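Drikildale Short-Stay Apartments
Fire and trip safety check, Unit 34
Monday, start 9:15 a.m.

1. Smoke alarms. Pass. Both sounded on test. The hall unit was slow to reset.

2. Carbon monoxide alarm. Pass. Mounted at the right height, replace-by label still readable.

3. Lounge, upholstery fire labels. Comment: label on the sofa not found. Ask Badavus for a copy of the furniture certificate before the next let. 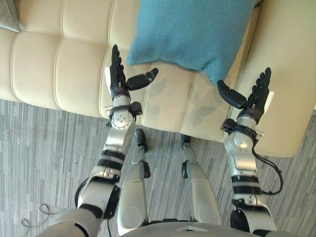

4. Outlets and cords. Fail. One extension cord is plugged into another behind the TV. Remove it and fit a longer single cord.

5. Space heater. Pass. Tip-over switch works. Keep three feet clear on all sides.
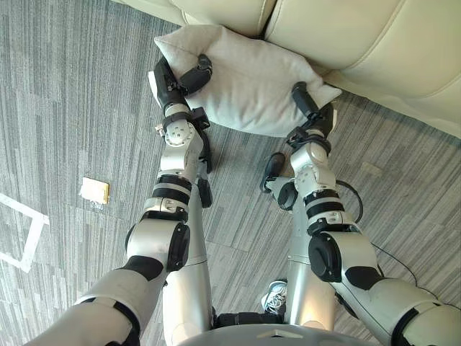

6. Fire extinguisher, tag 1241. Pass. Gauge in the green, pin and seal in place. The wall bracket has one loose screw, tightened during the visit.

7. Escape route. Comment: front door opens from inside without a key. The Lightfoot night latch sticks and needs graphite, not oil.

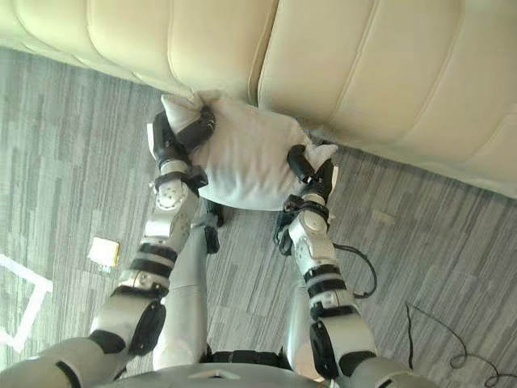
8. Stairs and handrail. Pass. Second tread from the top creaks but is sound.

9. Windows. Fail. Bedroom window limiter missing. Order part 997 from Bovivell, same as last time.

10. Hot water. Pass at the kitchen sink. Bathroom not tested, supply was off. 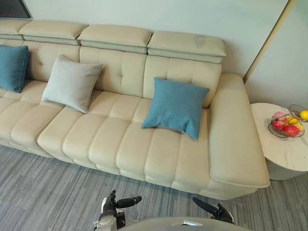
Can the unit be let while items 4 and 9 are open?
Item 4 can be fixed the same day and won't hold up a booking. Item 9 has to be closed first, and the bedroom stays locked until the limiter is on.

Recheck due in February. Bring the short ladder.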